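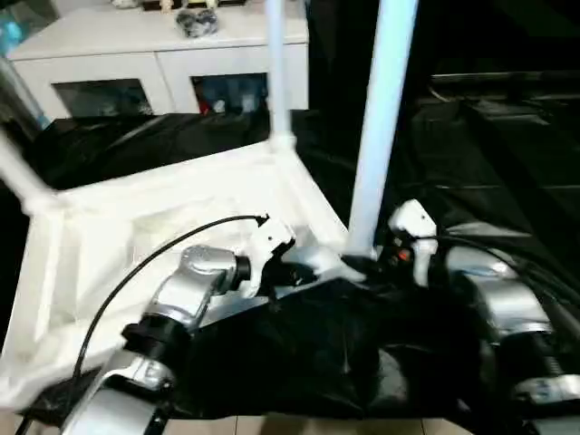
Plondine Household Film Recovery Pilot
Interim progress report, second reporting period

Prepared by Daiane Portela, project lead, Kolton Materials Recovery

1. Status

The pilot is on schedule against the revised work plan. Collection on the Skakdale and Toft routes continued without interruption through October. Sorting trials at the Kolton facility are complete for clear film and partly complete for colored and black film. The wash line commissioning report, originally due with this document, will follow as a separate submission once the outstanding drain work is signed off.

Spending is within the approved budget. One transfer between budget lines is requested in section 6.

2. Collection

Households on both routes were given a dedicated film bag and a one-page instruction card at the start of the pilot. At the close of the period 491 households were enrolled. Enrollment is counted by address, and an address is removed after two consecutive months with no bag set out.

Set-out rates differ between the two routes. In Toft, 65 percent of enrolled addresses set out a bag at least once a month. Skakdale is lower, and the gap is widest on the streets where film is collected on a different morning from general recycling. The route supervisor has proposed moving those streets to a shared collection morning. The change has no cost under the current haulage contract and will be made at the start of the next period.

Missed collections were logged by the haulier and passed to us weekly. Most came from one cul-de-sac in Skakdale where the truck could not turn because of road works. The works have ended.

3. Composition

Incoming material was sampled by hand at Kolton using the method described in the first report. Bags were drawn from each load, opened, and sorted by polymer and color. Film that could not be identified by touch or label was tested with the handheld infrared unit, except for black material, which the unit does not read reliably.

Clear polyethylene remains the largest fraction by weight. It consists mainly of bread bags, produce bags and the overwrap from multipacks. Printed film is second. Multilayer food packaging is still present in most bags even though the instruction card excludes it. Residents appear to treat any soft packaging as acceptable, and the card will be redrafted with fewer categories.

Black film is a small share of items and a larger share of weight. Typical pieces are refuse sacks, garden sheeting and furniture covers. Sheeting in particular arrives in large pieces that wrap around the shredder shaft if fed whole. The interim procedure is to open each piece on the bench, shake out soil and cut it into strips before shredding. This is slow, and the labor is charged to the pilot.

4. Washing and pelletizing

Three batches of clear film were washed and pelletized during the period. The first two met the buyer's limit for moisture. The third exceeded it and was dried again before shipment. The cause was a worn seal on the centrifuge, replaced under warranty.

Melt flow results for all batches were inside the agreed range. Gel count was higher in the second batch – probably from paper labels that passed the float tank – and the screen pack has been changed to a finer mesh. The finer mesh needs changing more often. We will report the effect on throughput once a full month of data is available.

No black film has been pelletized. Cut strips are being baled and held under cover until there is enough for a separate run. The buyer has agreed to take a trial quantity for pipe-grade testing, with no commitment on price.

5. Issues and risks

Storage. Covered floor space at Kolton is limited, and bales of held material now occupy part of the inbound bay. If the black film run is delayed beyond the next period, outside storage will have to be rented.

Contamination. The rejected fraction was 28 percent by weight in Skakdale. Wet organic waste inside tied bags is the main contributor. A sticker will be left on contaminated bags beginning next month, and the repeat rate will be tracked by address.

Staffing. One bench sorter position was vacant for most of the period and has now been filled. Training is in progress.

Drainage. The floor drain at the wash line backs up during high flow. The contractor has relaid one section of pipe, and a flow test is pending.

6. Budget transfer

We request approval to move the unspent balance of the publicity line to bench labor. The publicity underspend results from printing the instruction card in-house. The transfer would cover manual cutting of sheeting until the end of the pilot. It does not change the total award.

7. Next period

– Move the affected Skakdale streets to the shared collection morning.
– Issue the revised instruction card on both routes.
– Complete the drain flow test and submit the wash line commissioning report.
– Run the first black film batch and send samples to the buyer.
– Repeat the composition sampling on the same streets.

Weighbridge records and laboratory sheets are held at Kolton and can be supplied on request.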